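My spare room has seen some things, but August was the first month I used it to train a robot. Or to train something that will train a robot, which is how Gemma Stockdale at Skellance put it when she mailed me the Plultis kit. You squeeze a hand-held gripper, you do your chores with it, it records what you did, and a robot arm someplace learns from that. The kit rents for $262 a month or sells for $640, charger and carry case included.

I'm not an engineer! I review vacuum cleaners, mostly. So I gave it four weeks and the messiest jobs I had, and by the end I'd logged 473 clips.

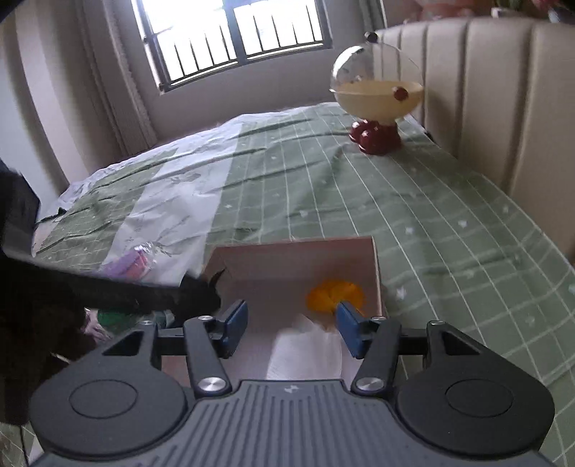 Packing was the job I came back to most, and I got pretty fond of it. The grip is light enough for a half-hour session (my wrist disagreed after that), and the squeeze feels smooth, a lot like good salad tongs. Those blue finger pads are the best part of the whole thing. Chunky stuff like the orange flower-shaped piece in the box was easy from the first day, while crinkly plastic wrap took me ages, and I still fumble anything thin and flat.

The app, Pană, is where I got grumpy. It threw out 32 of my clips for moving too fast and didn't tell me until the upload was done, so there went an evening. Liam Cheetham on the support line was lovely about it and told me to slow down near the end of each grab. It helped, though I'd like a beep or a red light or something.

Would I buy one? For $640, no, not unless you've got a robot waiting. Renting for a month, sure, especially if you have a big closet to clear out.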